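Can a Machine Do It Yet? Kitchen Chores, One at a Time

Every April I clean the kitchen from top to bottom, and every April somebody in the family asks me when I'm going to get a robot to do it. I've been keeping this tips page long enough that readers ask me too, so I've gathered up what I know, chore by chore, with a few tips for those of us still doing the work by hand (that's nearly all of us, I'm afraid!). I'm no engineer. I read what I can, I go to the home show in Endale when it comes through, and I've owned more floor robots than I care to admit.

Floors

Yes, mostly. My Skondoveo has been going around the kitchen for two years now and it does a fair job on crumbs and cat hair. It goes out at 6 in the morning, before anyone is up to trip on it. What it can't manage is anything stuck down, and it will happily drag a sock from one end of the house to the other, so walk the room the night before and pick up strings, socks and the corners of light rugs. Rinse the filter only if the booklet says you may. Mine says no, and I found that out the expensive way.

Corners are still yours. An old toothbrush and warm water with a drop of dish soap will do it.

Oven doors and cabinet doors

You would think opening a door would be the easy part. We do it with a hip while holding a casserole! But a hinged door swings in a curve, and the hand has to follow along with it, neither yanking nor letting go, and an oven door is heavier at the top of its swing than you expect. A lot of the practice I've seen is done on small stand-in kitchens, and I find it makes me think harder about my own doors. A child's play kitchen has most of the same trouble spots as a big one: knobs, a faucet, a sink, and a door hinged at the bottom that wants to drop.

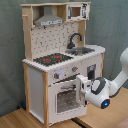

Cleaning the oven door glass

Not yet, as far as I can tell, and I'd love to be wrong. Holding a door is one chore and scrubbing it is another. Until somebody sells me a machine for it, do this:

Let the oven cool completely. Open the door all the way and lay an old towel over the floor underneath. Mix baking soda with just enough water to make a paste you can spread, and put it on the inside of the glass, keeping it off the rubber seal. Leave it for 12 minutes if the glass is only cloudy, or go and do the rest of the kitchen if it's brown. Wipe with a damp cloth, then again with a clean one, and don't lean on the door while you're at it. I bent a hinge that way in our old house and the door never closed right again.

Dishes

The dishwasher is a robot, if you ask me, and a very good one. Loading it is the part people want help with. At the home show I watched a Hurkine arm put plates in a rack, and it did them nicely, one after another, very slowly. Cups gave it more trouble. I didn't see it try a greasy skillet, and the young woman at the booth was kind enough to laugh when I asked.

Scrape, don't rinse. Put the tall things at the sides where they won't block the spray, and check that the arm spins freely before you shut the door.

Wiping counters

Sort of. There's a little Bravus gadget that creeps along a flat counter, and it's fine on a bare one. Mine has a toaster, a fruit bowl, a bread box and the mail on it. By the time I'd cleared all that away I could have wiped it twice, so the gadget went to my sister. Counters with a fancy front edge need a fingertip inside the cloth to get down into the dips.

Faucets and knobs

By hand, all of it. Pull stove knobs straight off if they're the kind that come off, and soak them in warm soapy water while you do the sink. Dry them well before they go back on. For white crust around a faucet, wrap it in a rag soaked in vinegar and leave it for an hour, but check first that the finish can take it. Dark finishes often can't.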